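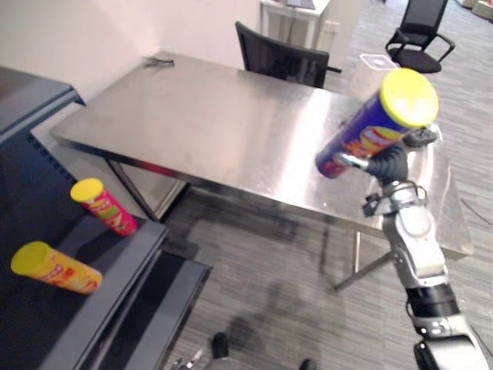 MEDIA RELEASE — for immediate use

Gokar opens snack shelf practice room for new shop staff

Stacking chips sounds easy. Try it with a delivery waiting and the lunch crowd coming through the door.

Small-shop supplier Gokar has opened a practice room in its Haseck building, set up for one job only: getting snacks off the cart and onto the shelf so people can find them. Sessions start in October. They run for six weeks, free for any shop on the Gokar delivery list.

The room is plain on purpose. Grey shop shelving, a steel table for sorting, a cart for stock. Canisters, chip bags, bottles — all the awkward shapes a corner store deals with daily.

"We had shops telling us the same thing over and over," said Gokar training lead Gladys Cuadros. "New person starts, gets handed a carton, gets pointed at an aisle. Then the tubes are on their sides and the labels face the wall. It's a small thing until a customer walks out."

Gokar surveyed 616 shops on its list earlier this year. Shelf filling came up as the task owners most wanted help with, ahead of tills and ordering.

What's covered:

Sorting at the table before anything goes near the shelf
Tubes upright, logo to the front, lids on properly
Bags stacked so the bottom one doesn't get crushed
Closing up gaps and pulling stock foward
Low shelves — how to work them without wrecking your back
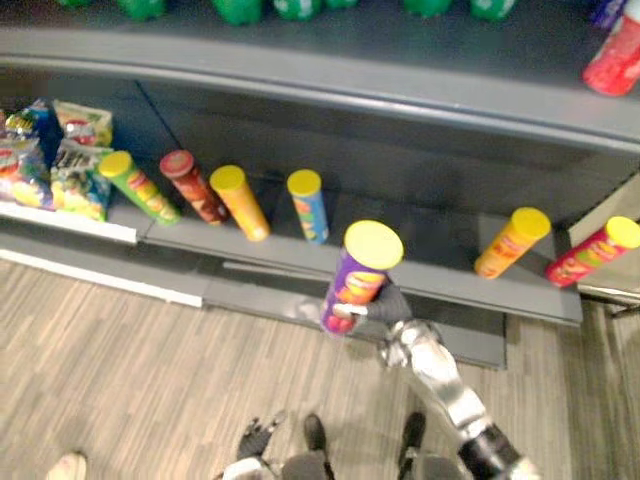
Low shelves get a full session to themselves. They are the ones most often left half done, says Themis Deligiannis, who wrote the course notes after years of night fill in supermarkets. His rule is to finish the bottom shelf first, while your knees are still fresh.

"Everybody starts at eye level," Deligiannis said. "By the time they get down to the floor they're over it. So we start at the floor."

Colour is part of it too. Trainees are asked to think about flavours the way a customer does, by the colour of the tube, and to keep each one in its own line. Mixed lines are slower to shop and slower to count at stocktake.

Groups are kept small, six people at most, with a morning start at 9 am and a second group after lunch. Everyone gets hands-on time at the shelf. No written test. Shops can send more than one person but please book each of them seperately.

Gokar expects to put around 500 people through in the first year. Shelf labels and printed planning sheets are being supplied by Erdem, which will also have someone on hand for questions about layouts.
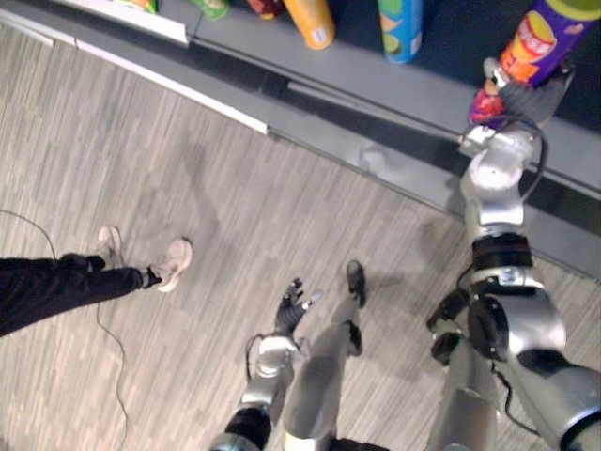 Snack canisters at the shelf, Gokar practice room, Haseck.

Shop owner Shamim Khokhar sat in on a trial session and has already booked two of her staff. "I've been doing this a long time and I still picked up a couple of things," she said. "Mostly about the bags. I'd been cramming them."

Bookings through your usual Gokar delivery contact. Flat shoes please. Tea and coffee provided, parking at the rear.

Media contact: Tuncay Demirtaş, Gokar. Interviews with trainers by arrangement, mornings best.

ENDS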